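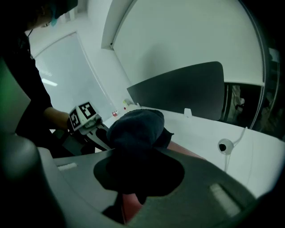
What is a selvage?

A selvage is the narrow finished edge that runs along both sides of a woven fabric and keeps it from unraveling.

The word comes from "self" and "edge," and the spelling "selvedge" is usual in British English. Selvages run parallel to the warp, the lengthwise yarns held under tension on the loom. The crosswise yarn is called the weft.

Formation

On a shuttle loom, a single weft yarn passes back and forth across the cloth and turns around the outermost warp yarns at each side. The turn locks the edge. Most modern looms insert a separate length of weft on every pass, which leaves cut ends at the sides. These ends are tucked back into the cloth, bound with extra yarns, or, in some synthetics, melted together. A tucked edge is often thicker than the rest of the fabric.

Use in sewing

Home sewers use the selvage to find the grain of a fabric. Pattern pieces carry a grain arrow, and the arrow is laid parallel to the selvage before cutting. The edge itself is usually trimmed off, as it may shrink at a different rate in the wash and cause a seam to pucker. Some quilters save the strips – especially printed ones – and sew them into new pieces.

Printed cottons often have the maker's name and a row of color dots on the selvage. The dots show which inks were used and help in matching one bolt to another.

Regional examples

The Darivby mill wove towel cloth with a blue selvage yarn until its shuttle looms were sold. Kaan Yüksel's catalog of the mill's samples lists 562 pieces, 149 of them with both selvages intact.

See also: Warp and weft; Grainline; Hem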